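Unit 4: When part of the job is handed over

Reading before class: the Tanum case notes (on the course page) and chapter 4 of the course reader. Bring both. The tutorial after the break uses the same material.

## 1. What this unit is about

Earlier units looked at whole jobs disappearing, mostly in warehousing and banking. That is the less common case. Most people who work beside automation keep their job title and lose or gain particular tasks. The pay grade often stays where it was while the work under it moves.

We use three words carefully in this unit:

- **Job**: what the person is hired as and paid for.
- **Task**: a piece of work with a start and a finish, such as clearing a table or restocking a shelf.
- **Step**: the smallest part of a task that can be given to someone or something else.

Employers usually talk about automating jobs. Equipment suppliers talk about tasks. The people who set the equipment up spend most of their time on steps. A lot of workplace argument comes from those groups using the same word for different things.

## 2. Steps in kitchen and table work

Kitchen and table work has resisted automation longer than factory work. In a factory the part arrives in the same position each time. On a table, cups are left wherever people leave them, in different sizes, upright or on their sides, and with other things close by. A person clearing up makes dozens of small decisions and would struggle to list them afterwards.

Take one step: putting a small cup into a larger mug, or lifting it out. The gripper has to hold the small cup firmly enough to keep it and gently enough not to crush it. It has to know where the rim of the mug is. The fingers also need room, and the inside of a mug doesn't leave much.
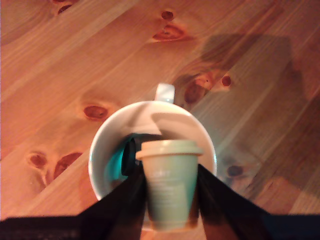

*Figure 1. Gripper fingers holding a small lidded cup at the mouth of a mug, viewed from directly overhead.*

Points to note for the discussion of steps:

- Two fingers closing on an object is a simple action. Choosing where to close them is the harder part.
- A light cup shifts when it is touched. A person corrects for this without thinking about it. A machine needs a way to sense it or a routine for trying again.
- Every retry takes time. In a trial, the retries are often what staff remember.

## 3. Case: the Tanum lunchroom

Tanum is a staff lunchroom in an office building, run under contract by a catering firm called Kurnano. It has 66 seats. Before the change, four attendants shared the clearing, dishwashing, restocking and counter service. Kurnano brought in a table-clearing arm supplied by Lavetti and ran it beside the attendants from October.

Benedicta Antwi was shift lead at the time. Her interview is in the case notes and you should read all of it. The main changes she describes are these.

**Tasks that moved.** The arm took over the sorting of cups and mugs at the return bench. In the trial period it handled 1176 items. Attendants stopped standing at the bench for the whole of the lunch rush.

**Tasks that appeared.** Somebody had to set out the bench before service, remove items the arm couldn't deal with, wipe down the fingers, and write up stoppages. None of this was in a position description. For the first while it fell to whoever was closest - usually the most junior person.

**Tasks that changed.** Counter service got longer for each customer, as the attendants were now out front and people talked to them. Two of the four liked this. One asked to go back to the dish area.

**Hours.** No one was let go. One attendant's shift was cut by 35 minutes a day, on the grounds that the end-of-service clear-up was shorter. Antwi disputed this. Her view was that the time had been moved to the start of the day, where it wasn't being recorded.

Keep that last point in mind. It comes back in the assignment.

## 4. Leftover work

Ankrah's term for what Antwi describes is *leftover work*: the parts of a task that remain with people after the main steps have been automated. It is covered in the course reader. Leftover work tends to be irregular, and it is hard to schedule for that reason. It often needs more judgment than the work it replaced, yet it is seldom paid at a higher rate.

Typical kinds:

1. Preparing the area so the machine can work.
2. Dealing with whatever falls outside its normal range.
3. Watching it, including when nothing goes wrong.
4. Explaining it to customers, visitors and new staff.

The second kind depends heavily on how tidy the workplace is. A cup standing in clear space is one problem. A cup on its side is another, and objects packed closely together are harder again. Staff learn quickly which arrangements cause trouble and begin to change their own habits to suit. At Tanum the attendants moved the utensils and dry goods to the back of the bench within days. They weren't asked to, and the supplier later wrote the new layout into its set-up guide without saying where it came from.

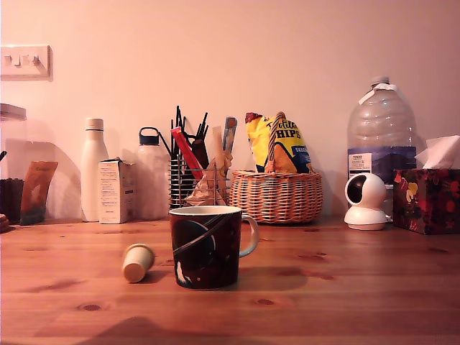
Who should be paid for the time spent getting a work area ready for a machine?

The employer should pay for it as ordinary working time, and it should be written into the position description. Preparation is part of running the equipment. If it is left off the roster, the savings look larger than they are and the staff carry the difference.

## 5. Consultation

Many workplace agreements require the employer to consult before a major change. The trouble with cases like Tanum is that no single change looks major. A step moves here, a few minutes move there, and the threshold is never reached.

Two approaches are worth comparing:

- **Notice by job.** Consultation is required when positions are cut or reclassified. It is simple to apply but misses most of what happened at Tanum.
- **Notice by task.** Consultation is required when a listed task is handed over in whole or part. It catches more, but it depends on having an honest list of tasks to begin with.

Antwi's suggestion was a shared log at the bench, open to attendants and management, recording any work the arm had created. Kurnano agreed to it for the second half of the trial. The log is reproduced at the back of the case notes.

## 6. For the tutorial

Work in pairs. Choose a job one of you has held and list its tasks. Pick one task, break it into steps, and mark which steps you would hand over. Then write down what would be left, who would do it, and at what time of day.

## 7. Assignment 2

Using the log and the interview, write a one-page memo to Kurnano on whether the 35-minute reduction was justified. State what you would need to measure and don't assume the figures in the case notes are complete. Memos are marked on reasoning - you can pass arguing either side. Submit through the course page before the start of the Unit 5 lecture.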